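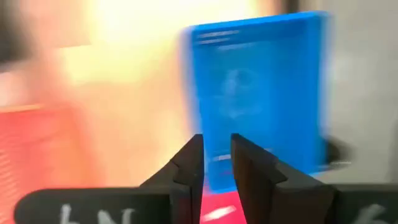

Attached: blue card

Board index > Local news > Health and hospitals

Thread: Gurness care home, second floor closed to visitors

tallgrass71
Posted 2021-04-13

The county put out its update this afternoon. Three more residents at the Gurness home tested positive, all on the second floor. They were found in the routine weekly testing and none of them had a fever. Visits to that floor are off until further notice. The first floor is still open by appointment, one visitor per resident.

My aunt is on the first floor so this affects us less, but I would like to know if anyone has heard how long the closure lasts. The notice gives no end date.

mrs_pell
We got the same notice by email. I called the front desk and was told they need two clean rounds of testing before they reopen. They test on Mondays, so the end of April at the earliest if the next rounds come back negative.

Dorrit K
That matches what they did in the winter. It ran longer than they said, though. One late positive and the count started over.

northline
I don't see why the whole floor has to be shut. Most of the residents up there have had both shots. My father has had both and so have I. If the vaccine works, let us sit in the same room with masks on.

mrs_pell
Most is not all. Some families said no, and a few residents were too sick to get it when the pharmacy team came through.

northline
Then close those rooms and leave the rest open. He stopped eating well in January when this went on for weeks. That is a health problem too and it never shows up in the county numbers.

Elikem Acheampong
I work nights at the home, not speaking for them. Closing single rooms is hard in that building. It dates from 1974 and the second floor has shared bathrooms and one dining room. Staff cross between both wings on every shift. If there were a way to split the floor we would have done it in the winter.

Window visits are still allowed on the garden side for the first floor. For the second floor the only option is a video call. Ask for the activities office, not the front desk, or you will be on hold a long time.

northline
Thanks for a straight answer. I still think it is the wrong call, but I understand the bathrooms.

Harbor Ed
Does anyone know if the Nygård place is closed too? Same owner as far as I know.

Dorrit K
Not the same owner anymore. Nygård was sold. It was not in today's update, so I assume it's open.

tallgrass71
I checked the county page. Nygård has no cases listed. The only other place on the list is Nollora, one employee, and visits there have not changed.

Harbor Ed
OK good. My sister has an appointment there Thursday.

quietcreek
Side question. Do they want to see the vaccination card at the door? I can't find mine and the clinic says a replacement takes a while.

mrs_pell
They looked at mine last time but did not write anything down. A man ahead of me didn't have one and he still got in after the temperature check.

Elikem Acheampong
You don't need it to visit. You do need photo ID, and you have to fill in the health form the same day. The form is on Vunon now, paper copies at the desk if you can't get it to load.

quietcreek
It would not load on my phone. I'll use the paper one.

tallgrass71
I'll post again when the Monday results are out.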